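# Fimus Local Jobs Panel

Last updated: July

Fimus is a small panel of local employment figures. It covers 106 counties and carries monthly payroll counts, average weekly hours, and first-time unemployment claims, with every revision kept. We put it together because the published tables usually show only the latest number for a month, and we needed to know what people could have seen at the time.

## What is in it

There are three tables, all plain CSV with a header row.

`payroll.csv` has one row per county, month, and release. The `release` column runs from 1 (first estimate) to 4 (the benchmark revision). Most analysis should use release 3. Release 4 arrives late and is missing for the newest part of the panel.

`hours.csv` has average weekly hours for private employers. Small counties are grouped into a neighboring area, and the `area_id` column tells you which one. Don't add grouped areas back up to a state total. You will count some counties twice.

`claims.csv` has weekly claims rolled up to months. Weeks that cross a month boundary are split by day. Holiday weeks get no special treatment.

There is also `notes.csv`, which holds 1022 free-text remarks on single cells: plant closings, late filings, a county that changed its boundary. They were typed by hand and the spelling varies.

## Seasonal adjustment

Columns ending in `_sa` are adjusted; the rest are raw. Adjustment is done county by county with the Skisovton scripts in `tools/`. Counties with fewer than six years of history are left unadjusted and the `_sa` column is blank. Please don't fill the blanks with the raw values. School hiring alone will move a small county by several percent between summer and fall.

Factors are estimated again with each release of the panel, so adjusted values for old months can shift slightly from one version to the next. If you need results that don't move, pin the version.

## Known problems

- Farm workers are left out of `payroll.csv` and so are the self-employed. In some rural counties that is a large part of the work force.
- Two counties report government jobs a month late. The late figures are placed in the month they describe, with release 1 left empty.
- A worker with two jobs is counted twice in payroll.
- Claims are assigned by where the person lives, payroll by where the job is. Ratios of the two mean little in commuter counties.
- Industry codes changed partway through the series. The `ind_old` column is kept for matching but we no longer maintain it.

## Loading

The reader in `tools/vi_load.py` (Vi is our name for the version index) picks one release per row and drops the others:

 python tools/vi_load.py --table payroll --release 3 --out panel.csv

If you ask for a release that doesn't exist for a given month, the row is dropped and written to `skipped.log`. Check that file. Earlier versions fell back to the next lower release without saying so, and a fair number of odd results came from that.

Loading the whole panel takes roughly 4 gigabytes of memory. On a smaller machine, pass `--state` and do one state at a time.
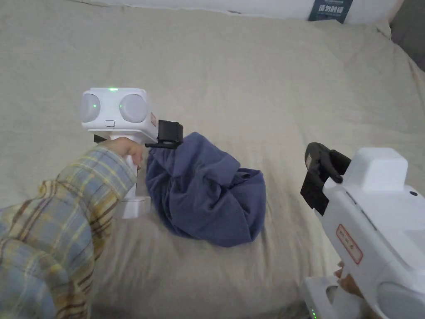

Can I use release 1 figures to measure job growth over a full year?

Use the same release at both ends of the year. Comparing a first estimate with a benchmarked one mixes real growth with the size of the revision, and in small counties the revision is often the larger of the two.

## Changes in this version

- Hours table rebuilt after the area groupings were redrawn.
- `notes.csv` now has a `month_end` column for remarks that cover more than one month.
- Fixed a split-week error in claims that put the last days of December into January.
- Removed the old Buris crosswalk. Anyone still joining on it should move to `area_id`.

## Who to ask

Châu Hứa looks after the payroll table and the release numbering. Bình Đỗ handles hours and claims. Questions about the adjustment scripts go to Rosalinda Sarmiento. Thảo Lại and Diệp Hứa typed and checked the notes, and corrections to them are welcome as pull requests against `notes.csv`, one remark per line.

When reporting a wrong value, give the county code, the month, the release, and the figure you expected, with the table you took it from.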